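Kamdale 2 wagon: is the 60 mpg claim real?

torqueless
Dealer swears by 60 mpg. I don't buy it. Best I've seen is well under that, on flat highway.

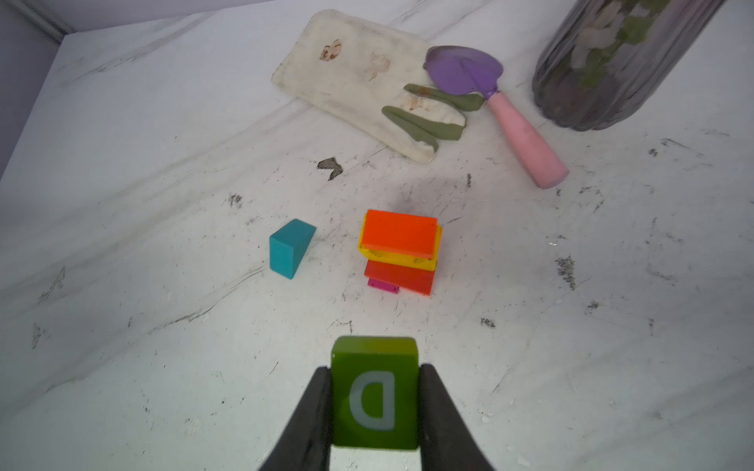
Drikport Owners Club, Kamdale Section

oldplugs
Mine gets close if you baby it. Check your tires.
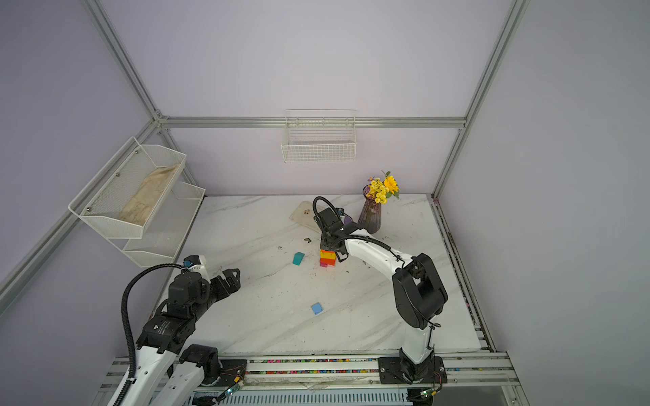

torqueless
Tires are fine. They billed me 2292 for the Turkex hybrid service in July and it drives the same.

grayvan
Disagree with both of you. The dash readout flatters it. Do the math at the pump, two full tanks, then come back.

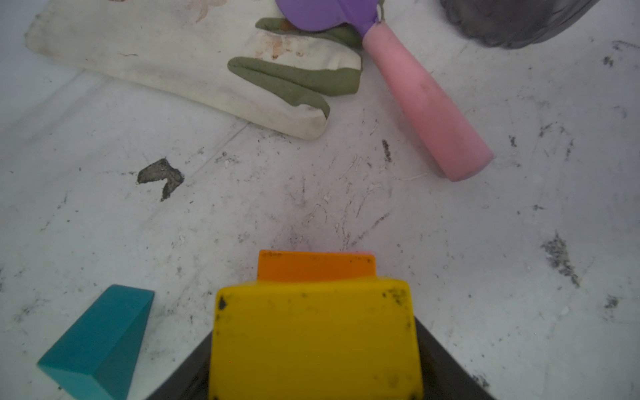 Yellow block with an orange one

oldplugs
Did that. Still happy.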